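Corner store drinks are getting ridiculous, what are you all paying?
Food & Groceries > General Chat

trottontess
Posted January 27, 2018

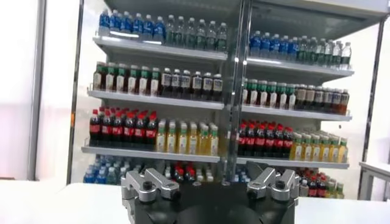
Okay, I need to know if it's just my town. I stopped on the way home from the dentist for one iced tea (one!) and it came to more than the sandwich I'd had for lunch. Two years ago I'd grab a drink without even looking at the tag, and now I'm standing in the store doing math like I'm buying a car. And there's no shortage of the stuff, either. You get shelves packed with bottles like those, both sides of the post, so somebody's buying them. Are you all just paying it? I switched to filling a jar at home, but I forget the thing on the counter every other morning.

bottomshelfbill
It's not just you. The gas station by me in Cidberg went up twice since July. I buy the 12 packs at the warehouse place and keep them in the trunk, except in winter they freeze and you get slush all over the spare tire. Ask me how I know.

Deepika Varma
I'm going to be the unpopular one here. I ran a little grocery with my sister for 8 years and cold drinks were what kept the lights on. Milk and bread we sold for next to nothing. The cooler runs day and night, the power bill is awful, and then people come in, buy one soda with a card and the card company takes its bite. If you want the cheap price, buy it warm by the case at the supermarket. You're paying for cold and close.

trottontess
Fair, and I didn't know that about the cards. But it isn't only the little guys! The big Warraich on Trotton Road charges the same as the corner place, and they can't tell me their power bill is the problem.

Deepika Varma
No argument there. The big ones charge it because they can. They also get a far better deal on a case than we ever did.

mulchmonkey
just drink water

bottomshelfbill
Water's up too, have you looked?

mulchmonkey
from the tap

Zhiqiang Ding
Tap water where I live tastes like a swimming pool, so that doesn't work for everybody. What I do is make a big pitcher of barley tea on the weekend. You toast the barley in a dry pan until it's dark, simmer it a while, strain it, and it keeps in the fridge for a few days. One bag of barley lasts me most of the winter. I pour it in an old 500 ml bottle -- the wide mouth kind, the skinny ones are a pain to wash.

trottontess
Ooh, do you put sugar in it? I have a terrible sweet tooth and I know I'd give up by Tuesday otherwise.

Zhiqiang Ding
I don't, but my kids put honey in theirs. Stir it in while it's still warm or it sinks and sits there.

mulchmonkey
ok that does sound better than water

Deepika Varma
Vusach has barley in the bulk bins, by the lentils. Get the hulled kind if they have it, the pearled didn't toast as well for me.

bottomshelfbill
I toasted pearled and it was fine. Maybe a little pale.

trottontess
Going past there tomorrow, I'll look. Still want to hear what everybody's paying for iced tea though -- put your town if you don't mind!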